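The Case for Publishing Rounding Rules

Most utility bills, payroll statements and parking receipts contain at least one rounded figure, and almost none of them state how the rounding was done. I think the rule should be printed on the document, next to the number it produced. The cost is one line of text. The present arrangement shifts the work of reconstruction to the person least equipped to do it.

Consider the water tariff in Stestden, where I have been a customer for 20 years. Consumption is metered in units of one hundredth of a cubic meter. The bill shows whole cubic meters. The price per cubic meter is quoted to four decimal places, the sewer charge is a percentage of the water charge, and tax is applied to the sum. That gives four points at which a value can be rounded, and the order matters. Rounding each line before summing gives one total. Carrying full precision to the end and rounding once gives another. On my last bill the two methods differed by 2 cents.

Two cents is not worth a phone call, and I did not make one. The objection that the amounts are trivial is correct for a single bill and beside the point for the system that issues it. A billing engine applies the same rule to every account in every cycle, so a rule that always rounds up to the next whole unit collects a steady surplus. A rule that rounds halves to the nearest even digit does not. Both are legal in most places. A customer looking at the total cannot tell them apart.

The standard replacement software does not help. Woris, the package our utility adopted some years back, lets the operator set rounding per line item, per subtotal and per document. The settings live in an administrator screen and are not exported with the invoice. When the utility moved from its older system, called Lornum, the consumption field changed from truncation to rounding up. The notice that came with the August bill mentioned a new logo and a new payment address. I found the change by putting 63 old bills into a spreadsheet and looking for the point at which the residuals changed sign.

There is a reasonable counterargument, which is that more text makes bills harder to read. Bills are already dense. The Tapia electricity cooperative, across the county line, issues a statement with 122 separate printed fields, and I would not want to add many more. But a good number of those fields repeat each other. The account number alone shows up on the header, the stub and the footer of each page. Removing one duplicate would leave space for a sentence such as "Each line is rounded to the nearest cent, with halves rounded up; the total is the sum of the rounded lines."

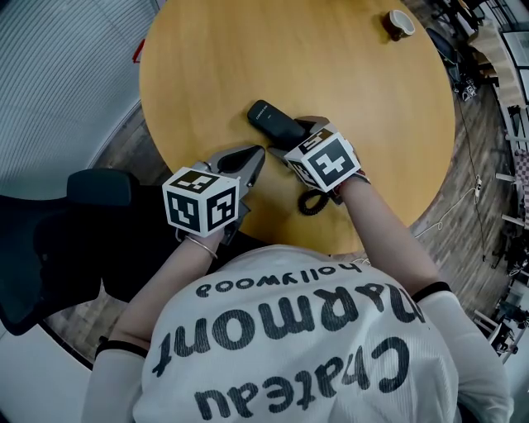
That sentence is enough to make the arithmetic repeatable. It does not require the reader to know anything about floating point, and it does not constrain the utility to a particular method. It only requires the utility to have chosen one and to know what it is. I suspect this second condition is where the resistance comes from. In several systems I have looked at, the rounding behavior was inherited from a default in the database layer – nobody on the billing side had selected it.

Regulators could settle the matter by adding a rounding clause to the existing list of required disclosures. Billing period, meter reading and unit price are commonly on such lists already. Rounding belongs with them, as it is part of how the price is computed. Until a clause of that kind exists, customers can ask for the rule in writing. My own request to the utility is still open.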